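Lastcombe Neighbors > Help > House and Furniture > Tables and Worktops > Refinishing

Sticky wooden tabletop, should I sand it or clean it first?

Sanne Declercq

I have a wooden table that I bought used in September. It is a Vellosora, the long one, 92 inches, and the seller said it was roughly 13 years old. We eat at one end and the other end is for everything else: mail, homework, the sewing machine when I have it out.

The top has become sticky. It is not sticky all over. The worst part is along the edge where people rest their forearms, and there is a second patch near the middle where I think the last owners kept a fruit bowl or something like it. Paper left there overnight pulls a little when you pick it up. If I rub hard with my thumb I get small gray crumbs.

I have tried warm water with dish soap, which helps for a day or so, and I have tried a spray polish my mother-in-law gave me, which made it look nice and feel worse. I don't know what finish is on it. The seller didn't know either. He thought "some kind of varnish."

A furniture shop quoted me $338 to strip and refinish the top only, and they would need the table for three weeks. I don't want to be without it that long, and it also barely fits through the door. We had to take the legs off to get it in.

What I want to know:

Can a sticky finish be cleaned, or is it ruined once it gets like that?

If I have to sand, do I need to do the whole top or can I do only the bad edge?

What should I put back on it? I would like something that can take a wet glass for an hour. I am not after a showroom look. I have a palm sander and a can of Temska hardwax oil left over from a shelf, about half full.

I should say that I have never refinished anything bigger than that shelf. The underside of the table seems to be bare wood, if that matters.

Lubis

Sand it. Once it goes sticky it's finished, no pun intended. 80, 120, 180 and then oil. Took me a weekend on mine.

Lena Borkowska

I would not start with the sander. A gummy coating loads up the paper in a minute or two and the heat makes it smear. You will go through a whole pack of discs and still have a sticky table. Clean first, find out what you have, and then decide.

The stickiness is usually one of two things. Either there is a layer of old polish, skin oil and kitchen grease on top of a sound finish, or the finish itself has gone soft from years of the same thing. The gray crumbs could be either one. The spray polish has added to it, so that has to come off before you can tell.

To clean it, wipe a section about the size of a placemat with mineral spirits on a white cotton rag. Turn the rag often and keep going until it comes away clean. Open the windows, wear gloves, and don't do it with the stove on. Lay the used rags flat outside to dry, do not ball them up in the trash. Then wash the same section with a little dish soap in warm water, dry it with a towel, and leave it until the next day.

If the section is hard and dry the next day, you only had dirt. Do the rest of the top the same way and you are done, apart from not using the spray polish again. I have seen this be enough on tables that looked hopeless.

If it is still tacky, the finish is soft. Then test it on the underside edge or in a corner, somewhere the same finish goes. A drop of denatured alcohol, wait a minute, touch it with a cotton swab. If it gets sticky or comes off on the swab, it is probably shellac. If the alcohol does nothing, try a drop of lacquer thinner on a different spot. Lacquer will soften quickly. Varnish and polyurethane will mostly sit there, or wrinkle slowly.

I had the same trouble with the table in our back room, bought from a school sale. I cleaned the whole top and the front edge was still soft, so I scraped it. A card scraper is much better than a sander for this part. You hold it with both hands, bend it slightly with your thumbs, and push. The soft finish comes off in curls and crumbs and you can stop to clean the scraper whenever you like. It took me two evenings, mostly because I kept resharpening it wrong. If you don't want to learn a scraper, use a paste stripper and a plastic putty knife and follow the can.

Sand only after the soft material is gone. Start at 120 if you can get away with it. Move along the grain by hand for the last grit, even if you use the palm sander for the rest, or you will see little swirls as soon as the oil goes on. One thing to check before any of this is whether the top is solid wood or veneer. Look at the end of the table, and see if the grain lines on top carry on down over the edge. On veneer I would leave the power sander in the closet and do everything by hand.

On doing only the bad edge: you can, but it will show. The cleaned-up strip will be a different color and a different shine, and the oil will not go in where the old finish is. I would do the whole top. The sides and legs can stay as they are.

Your leftover oil should be fine if it is still liquid all the way down. If it has a thick skin, buy a new one. Half a can might not be enough for a 92 inch table with two coats, so check the coverage on the label first. Put it on thin. Thin means thinner than seems right — wipe it on, wait for the time on the can, and wipe off everything that will come off. Most people who complain that oil stays sticky left too much of it on, and you would be right back where you started. 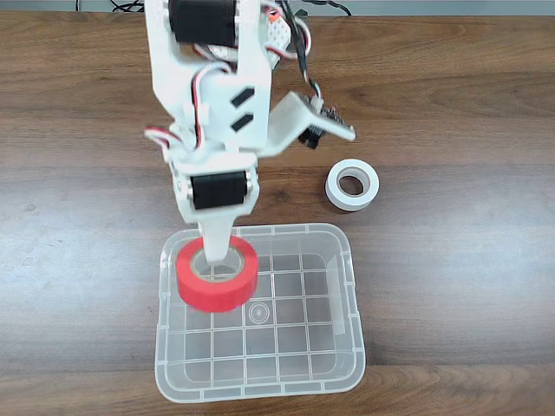

The tabletop in our back room, brown wood.

I did two coats on it and a third on the front edge only, where it had been bad. I waited overnight between coats and we kept cups off it for a week. The color came up warmer than I expected from the bare wood, so try your oil on the underside before you commit to it. Bare wood underneath is handy for that.

For a wet glass: a hardwax oil will usually take one for an hour, but I would still wipe it up. If you want to forget about glasses altogether, a wipe-on polyurethane is tougher, but patching it later is more work. With oil you can rub a worn place with a gray pad and add a bit more.

Sanne Declercq

Thank you, this is very clear. I did the placemat test at the fruit bowl end. The rag came up brown, then yellow, and after four or five turns it was nearly clean. The next day that spot was hard. I didn't expect that.

The arm edge is still tacky after the same treatment. It also got softer with the alcohol, so shellac, I guess? I looked at the end of the table and the grain does go over the edge, so I think it is solid.

Would you still do the whole top, now that only the edge is soft?

Lena Borkowska

If it is shellac you have another choice. Clean the whole top with mineral spirits, then take off only the gummy part with alcohol and a rag and put new shellac on there. New shellac melts into the old, so the join is much easier to hide than with oil. It does not like hot cups or spilled drinks, though, and you said you want it to stand up to a wet glass. For a table you eat at I would still take it all off and use the oil. With alcohol and some coarse pads it goes faster than scraping, so you may not need the scraper at all.

Do the half you don't eat at first. Then you still have a table in the meantime.

Lubis

Didn't know that about shellac. I would still have sanded it, but mine was bare to begin with.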